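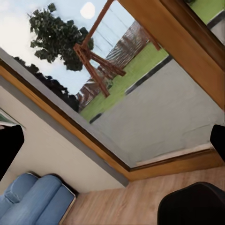 *Timber-framed window, pale sky outside.*

# Imeck 60 L Cheese Vat

The Imeck 60 is a stainless steel batch vat for farm dairies and small cheese rooms. It takes 60 litres of milk and suits washed rind, feta and most pressed styles. The jacket is filled with water and heated by a single element, with a dial thermostat on the front.

**Price:** $1,196 including GST, pickup from Arnville. Freight is quoted by postcode.

**Included**
- Vat with lid
- Outlet valve and drain screen
- Stirring paddle
- Spare valve seal

Curd knives are sold separately. The Ninh mould set, $148, holds the curd from one full batch if you're making small wheels. 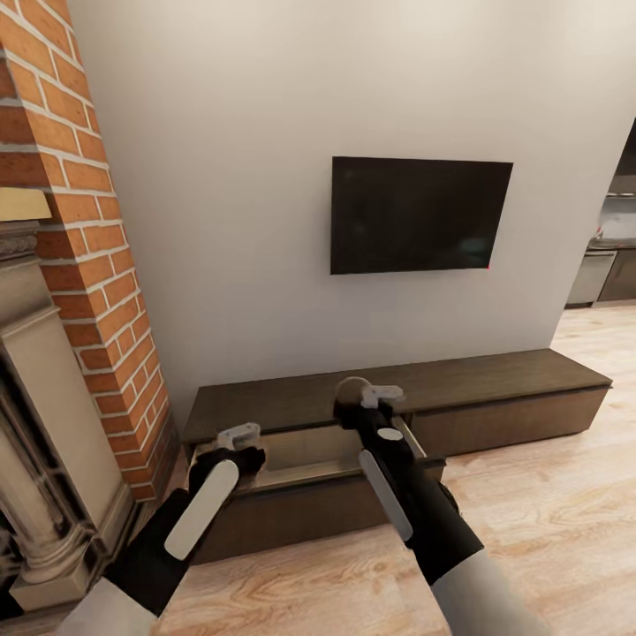

The vat runs on a normal 10 amp power point. Fill the jacket before switching on, and drain it if the vat will sit unused over winter. The valve comes apart by hand for cleaning, and the seal should be greased with food-grade grease when you put it back.

A twin-vat version is $2,456 and is built to order. Allow six weeks.

Colour is brushed steel only. We no longer stock the castor base.

Orders and spare parts: Callum Menzies, Arnville. For on-site setup near Villville, ask for Eoin Hayes, Wednesday mornings.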